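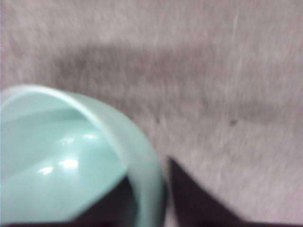

Grutevard replied that a sourdough starter doesn't need feeding twice a day if it lives in the fridge, and that once a week has worked for six years.

Posted November 29, 2022 by Dultetti
2 min read

Dultetti: I keep mine on the counter and bake every other day. When I tried the fridge in July it smelled like nail polish and took three feedings to rise again. Not worth it for me.

Mwakyusa: Nail polish smell just means it's hungry. Pour off the liquid, keep a spoonful, feed it equal weights flour and water. What flour are you using?

Dultetti: Plain white, unbleached. I stir the liquid back in.

Grutevard: Try a quarter rye. Mine doubles in five hours straight from the fridge with rye in it.

Mwakyusa: Disagree on the rye. It makes the starter thick and you can't judge the rise as well. Plain white is fine if you use warm water.

Grutevard: I put a rubber band on the jar. Never had trouble judging it.

Zindamthorpe: Does it matter if the lid is tight? I've been screwing mine down.

Mwakyusa: Leave it loose. Gas has to go somewhere.

Dultetti: OK, I'll split it and put half in the fridge with rye. Will post next week.

3,908 views
Contact | Back to top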